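Search Notebook: Local Listings Group
Entry of Jan 18, 2020

Print this entry | E-mail this entry

Subject: Duplicate location pages on the Matheson site, and their effect on local search results

Purpose of the work. Matheson asked the group to establish why its branch pages had lost ground in local results since the start of January, while its product pages had held steady. The client suspected an algorithm update. The group was asked to confirm or rule this out before any changes were made to the site.

Data used. Search visits were taken from the analytics account and compared with the server logs. Ranking positions were taken from Fotgate. A full crawl of the site was run in Pivel, which returned 1,361 addresses. The site map supplied by the client lists far fewer, and the difference was examined first.

Findings from the crawl. Each branch page can be reached at four different addresses. One is the proper address. The other three are produced by the store finder, which adds the visitor's search term, the distance chosen, or both to the end of the address. None of the added versions carries a canonical tag. Nearly all of them are open to search engines, and a good number have been indexed in place of the proper page.

The titles make matters worse. The store finder versions all share the title "Find a Branch," with no town name. Where one of these has replaced the proper page in the index, the listing gives the searcher no sign that it concerns a nearby branch. The drop in clicks is steepest for those towns.
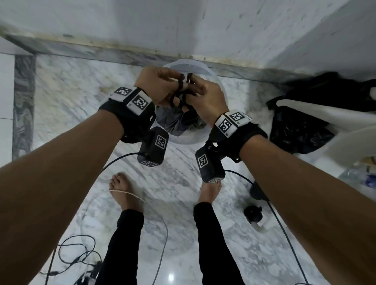 Sarita Mittal objected at this point that the duplicates could not be the whole cause, as the store finder has worked the same way for years and the losses are recent. She asked that the release notes be checked before the finding was written up. The objection was accepted. The notes show that a line blocking the store finder folder was removed from the robots file during the site move in the first days of January. The removal was not mentioned in the summary sent to us.

Comparison with the update theory. Two other clients in the same trade, with branch pages of a similar kind, show no change over the period. Positions for the Matheson product pages are also flat. The group therefore does not consider an algorithm update to be a likely cause, though it has not been ruled out for the smallest towns, where the figures are too thin to read.

Order of work agreed:

1. Add a canonical tag to every store finder version, pointing to the proper branch page.

2. Leave the robots file as it stands for now. If the folder is blocked again too early, the new tags will not be read.

3. Rewrite the branch page titles so that the town comes first and the company name last.

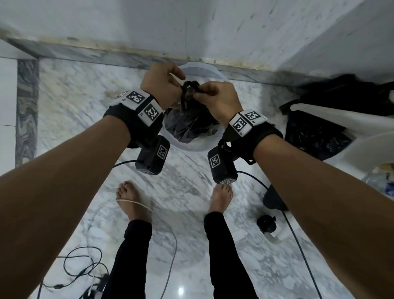

4. Correct the business listings held through Dotby. Several still link to an old store finder address. Aarti Singhal has the list and will send it to the client.

5. Run the crawl again once the tags are live, with the same settings, and file both reports together.

Open points. It is not yet known whether the mobile menu links to the proper addresses or to the store finder versions. The opening hours markup on the branch pages fails validation and should be logged separately.

Comments (3)

Aarti Singhal: The Dotby list is ready. Two branches have closed and should be redirected to the nearest open branch, subject to the client's approval.

Sarita Mittal: Please record the crawl settings in the entry itself. The last repeat crawl could not be compared with the first.

Aarti Singhal: Agreed. Settings are saved in Pivel under the client name, with address parameters kept.

Recent entries

Review text on category pages
Redirect chains after the site move
Reading server logs against analytics figures
Image file sizes and page speed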